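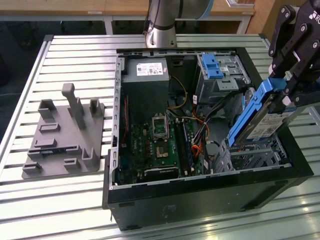
Craig Chisholm wrote in to say that he had paid for three "PC speed-up" programs in five years and couldn't name one thing that any of them did. He wanted to know if we'd be kinder to the new ones. We won't be. His letter and a stack like it are why this page exists.

Questions about clean-up and speed-up software
Last changed 1/21/22

Do I need a registry cleaner?
I have yet to see a good case for one. The registry is a big list of settings, and a few dead entries in it make no difference you could feel. Removing the wrong one can stop a program from opening.

The free scan found 400 problems. Is that bad?
It's bad for the scanner's good name. Look at what has been counted. Most of these tools call every cookie and every leftover shortcut a "problem", and then ask for money to remove them. Shirin Jalali ran one on a fresh copy of Windows with nothing added and was told she had 140 issues, 11 of them "critical". She asked the seller what the critical ones were and got a discount code back.

What about programs that "free up" memory?
Windows fills spare memory on purpose, so that things you use often open quickly. Push it all out and the number on the dial looks lovely while your programs have to load everything again.
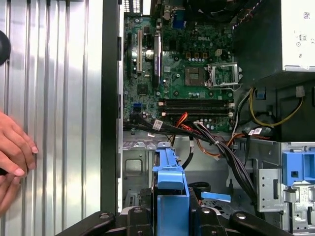

How much free space should I leave on my main drive?
Enough for updates and temporary files, and 32 GB is a comfortable figure for most homes. Windows has its own Disk Clean-up and Storage settings, both free. Check the Downloads folder yourself first, as that's where the big forgotten files usually are.

Is it worth paying for a driver updater?
I'd keep the money. Windows Update handles most drivers, and the maker of your computer or graphics card gives the rest away. If everything works, leave the drivers alone.

But my computer did feel faster afterwards!
Perhaps it did. Most of these tools ask you to restart at the end, and a restart on its own often helps. Try that first for a week and see if you still want to buy anything.

Bleddyn Foulkes says you're too harsh and his works fine.
He may be right about his. I asked him for start-up times from before and after, and he hadn't taken any. I'd be glad to print some, good or bad.

How do I cancel one that renews every May?
Look for the renewal setting in your account on the seller's site. Removing the program from the computer doesn't usually end the payments. Keep the email that confirms you've cancelled, and check your next card statement.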